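Week 6 notes: borrowing, loanwords, and why towns fight over their names

Carry over from last time: finish the Hidham reading. If you haven't done it, do it before section, the discussion won't make sense otherwise.

Terms for today
Loanword: taken in whole, sound roughly kept. Calque: the parts get translated one by one. Folk etymology: speakers reshape a word they can't parse into one they can. Keep these apart on the midterm. Last year half the room mixed up the first two.

Place names first. They're sticky. Languages come and go over a valley and the river keeps whatever it was called by the first people anybody wrote down. Rivers oldest, then hills, then towns, then streets. Streets hardly count, they get renamed every time the council changes.

Case 1: Ekden. Old spellings all over the place, 11 variants in the parish rolls, 4 of them in the same clerk's hand. Don't read too much into spelling before there was a standard. The earliest one is from 1362 and has a T in the middle that drops out later. Two readings. (a) oak + valley, the usual one, fits the landscape. (b) a personal name + valley, fits the T better. I lean b. You can argue either in the paper as long as you deal with the T.

Case 2: Tatska. Borrowed twice! Once by ear from traders, once off a printed map, so two forms were in use side by side for a couple of generations. The map form won becuase the post office used it. Old people in the lower town still said the other one when the fieldwork was done. Good example of writing beating speech. Compare with Hidham, where it went the other way and the sign got changed to match how people talked.

Words for tools and trades travel the same way. A word comes in with the thing, and then the thing changes and the word stays. We still "dial" a number. Crane was a bird before it was a machine. Arm, elbow, wrist: all body words, all moved over to machines with no trouble, and most speakers don't feel a metaphor there any more.

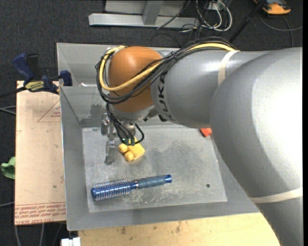

Jeon objects that body words shouldn't be in a lecture on borrowing at all, nothing crosses from one language to another, it's only a word stretching inside the same one, and students will write "borrowed" on the exam when they mean "extended". Fair. So: extension is inside a language, borrowing is between languages. Write that down. I keep them in the same week on account of calques, where you get both at once. Language A extends a body word to a tool, language B sees it and copies the move with its own word.

How to tell a calque from two languages having the same idea on their own? Mostly you can't from one word. Look for:
- dates, who has it first
- odd choices. If both pick the same weird body part, suspicious
- contact. Were there speakers of both around

Numbers, for scale. The word list for this unit has some 4000 entries, mostly farm and kitchen words. Kitchen words borrow easy. Pronouns and small numbers hardly ever, though there are cases, see the reader.

Folk etymology, quick, we're running out of time. Needs three things: a word that's opaque, a familiar word that sounds close, and a meaning that sort of fits. The last one is optional. Crayfish has nothing to do with fish originally. Same with the "ham" in Hidham, check the early forms before you say homestead.

For next week: pick one place name, not one from class. Find at least two old spellings. One page, typed, sources at the bottom. Say which reading you prefer and what would change your mind. No websites that sell family crests please.

Section meets in the usual room, bring the handout with the sound chages on it.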